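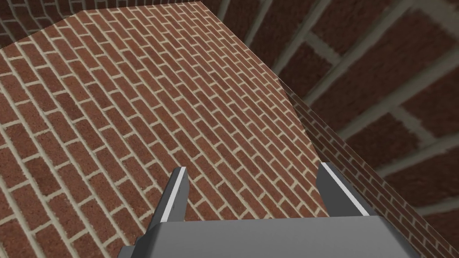
*Running bond, red-brown brick with a pale joint.*

**Week 6 handout: Bonds, joints and why walls crack**

Okay, so last week we got through clay and firing, and I promised you we'd finally stack something up. Running bond is the one you already know even if you've never had a name for it: every brick sits over the joint below, half a brick along, all the way up. It's cheap, it's quick to lay, and it spreads the load sideways as it goes down (that's the bit I'll ask you to sketch on Saturday, so bring a soft pencil!).

Stack bond is the other extreme. The joints line up, it looks very tidy, and it's weak unless you put steel in it. I love the look and I'd still think twice before building a garden wall that way.

**Mortar**

Mortar should be softer than the brick. I'll keep saying it until you're sick of me. When the ground moves a little, you want the joint to give, and a joint can be raked out and refilled. A split brick is a much bigger headache. The old Jirkari warehouse was repointed in hard cement, and the brick faces started popping off within two winters – go and look at the street side if you're passing.

**Reading a crack**

- Stair-step, following the joints: usually the footing settling.
- Straight through brick and joint: mortar too hard, or a big sudden load.
- Slanting out from a window corner: look at the lintel first.
- Wider at the top than the bottom: one end is probably dropping.

Plaster and paint confuse things, so trace what you find on the surface before you guess at the wall behind it.

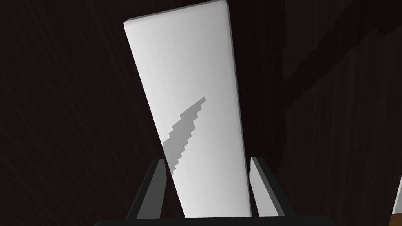 Holub disagrees with me on that last point and says you should take the plaster off first and draw later, as a surface crack can wander a long way from the one in the brick. Fair enough, if it's your own wall! On a rented one, trace it.

**For next time**

Read the Janum chapter on footings, skip the tables, and bring one crack drawing with a scale on it.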